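3 min read

Feb 16, 2025

Stop grading grasping on boxes

Most papers on learning from handheld grippers still report one success rate over one set of objects. Tollier reported 974 good picks out of 1,000, and people have been quoting that number ever since. I think it says very little, and I'd like reviewers to start asking what was picked up. 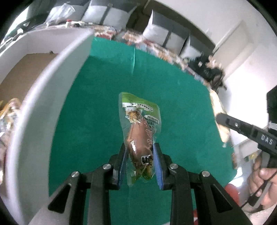 Soft packaging is where I would put the effort. A rigid carton gives the policy one shape to learn. A vacuum-sealed snack has a flat top and a bulge of food at the bottom, and the film is clear in one place and printed in another. Pinch it by the bulge, with a blue pad on either side, and it can stand upright. Pinch it higher and you are holding plastic. The bright highlight on the food doesn't help a vision model either.

Serena Morelli's group at Homico split their results by packaging type last April – 60 demonstrations per type, same policy for all of them. Cartons did well. Sealed pouches came in at 44 percent. Kamol Siriwan has argued that a split like this makes good methods look bad. I don't agree. It shows where the demonstrations are thin, and that can be fixed by collecting more of them.

We use cookies to improve your experience. Accept | Manage settings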